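4. Washing and Drying Knitwear

This section applies to the Vurinow 567 front-loading washer with the Sesent fold-flat drying rack. Read Section 2 (Installation and Leveling) before running the first load. The Wool/Knit program is locked at the factory and must be enabled once from the service menu.

4.1 Enabling the Wool/Knit program

1. Close the door and turn the program dial to Off.
2. Press and hold Spin and Delay together until the display shows SEt.
3. Turn the dial to position 4. The display shows 4-0.
4. Press Start. The display changes to 4-1.
5. Turn the dial back to Off to save the setting.

NOTE: If the display returns to 4-0, the door was opened before the setting was saved. Repeat from step 1.

4.2 Preparing the load

1. Check the care label on each item. Do not machine wash items labeled dry clean only.
2. Close zippers, hooks, and snaps. Leave buttons open.
3. Turn knitwear inside out. Place items with loose stitches or fringe in a mesh wash bag.
4. Load the drum to no more than one third of its height.
5. Pour liquid wool detergent into compartment 2 of the drawer, up to the lower line. Leave the softener compartment empty unless the care label permits softener.

CAUTION: Do not use powder detergent or bleach with the Wool/Knit program. Powder may not dissolve fully at low temperatures and can block the drawer siphon.

4.3 Running the program

1. Turn the dial to Wool/Knit. The default temperature is cold.
2. Press Spin to select Low or No Spin. High spin is not available in this program.
3. Press Start. The door locks, and the drum begins to turn once the water has reached the fill level.
4. When the display shows End, wait for the door lock to click before pulling the handle.

NOTE: The drum pauses for long periods during this program. The pauses are part of the cycle and do not indicate a fault.

4.4 Drying flat

1. Lift the item out with both hands under it. Do not pull it out by a sleeve or strap.
2. Lay it on a clean towel, roll the towel up, and press along the roll. Do not wring.
3. Open the rack and lock both side arms. The mesh panel must be tight before anything is placed on it.
4. Place the item on the mesh and shape it by hand. Line up side seams, cuffs, and hem.
5. Turn the item over after 16 hours. Heavy knits may need longer on the second side.

CAUTION: Keep the rack away from heaters and direct sunlight. Do not place more than 2 items on the panel at one time.

Store knitwear only when it is dry through the seams. Check the underarms, collar, and waistband by hand, as these areas dry last. Fold the sleeves across the back, then fold the body up from the hem into a shape that fits the shelf.
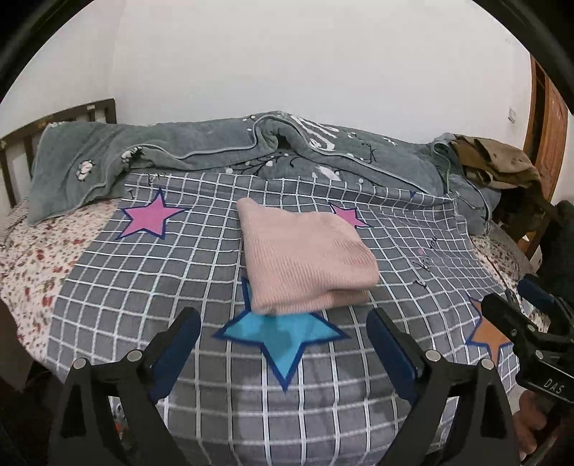 Fig. 4-3. Folded knit garment.

Do not hang heavy knits, even for short-term storage. If a hanger cannot be avoided, fold the item over the bar and place a cloth between the bar and the knit. Stack light items on top of heavy ones.

4.5 Cleaning after the program

1. Pull the detergent drawer out to the stop, press the release tab, and remove the drawer.
2. Rinse the drawer and siphon cap under warm running water. Refit the cap until it clicks.
3. Wipe the door seal with a damp cloth, including the inner fold.
4. Check the drain filter for lint every 4 wool loads. Refer to Section 7.2 before opening the filter cover.

WARNING: Unplug the washer before opening the filter cover. Water left in the pump may be hot after other programs.

4.6 Faults in this program

E2: Water inlet closed or hose kinked. Open the tap, straighten the hose, and press Start.
E4: Load out of balance. Spread the items by hand and select Low spin.
Door stays locked: Water remains in the drum. Select Drain and wait for End.

If a fault code returns after two attempts, contact Vurinow Service with the model number and the code shown.

Vurinow Home Appliances | Customer Service | Rev. March 2020 | All rights reserved | Back to top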